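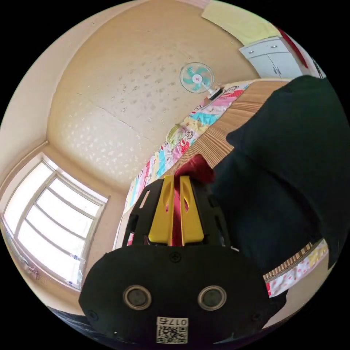 Fingers closed on a wad of red fabric.

Shuzhen Long
Posted November 20, 2018
Second update on the two-gripper build. Both units are together and I've moved from the bench to the bed, because that's the biggest flat surface in the apartment. The goal is still the same: record myself folding clothes with the handhelds, then run the motions on a pair of small arms later. I have the Bivix arm kit on order and it should ship in January.

Thin cotton is fine. Thick fabric is the problem. If I squeeze the trigger all the way, the fingers bend outward and I end up holding a lump instead of an edge. I've been through 15 finger sets so far, changing the slot length each time. Shorter slots are stiffer but they don't wrap around the cloth.

kettlebridge
What spring are you using on the trigger?

Shuzhen Long
The one from the Clinau assortment, second lightest. I tried the next one up and my hand was tired after 20 minutes.

oldmill_ray
I'd stop changing the fingers. Your slots look fine to me. Put a thin rubber pad on the inside of each tip and pinch less. You are trying to fix a friction problem with stiffness.

Shuzhen Long
I had pads on an early set and they dragged the mat along with the sleeve. I can try a smaller pad, right at the tip. One more picture from the bed, with both grippers and the sweatshirt laid out.

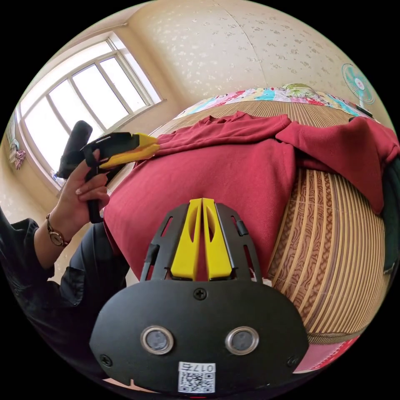 kettlebridge
I don't agree with Ray on the pads. On my build they came off after some 10 folds and I never found a glue that held. I'd keep the bare tips and put a hard stop in the trigger so you can't close past the point where the fingers start to bend. It's one screw and a nut.

oldmill_ray
They came off because you glued them. Cut a groove and press them in. A hard stop set for a sweatshirt won't close on a T-shirt.

kettlebridge
Then make it adjustable.

Shuzhen Long
An adjustable stop sounds easier than a groove, so I'll do that one first – there's room behind the trigger for an M3. If it doesn't help I'll cut a set for Ray's pads. Does anyone have a length for the screw?

kettlebridge
Mine is 20 mm. Use a locknut or it will walk.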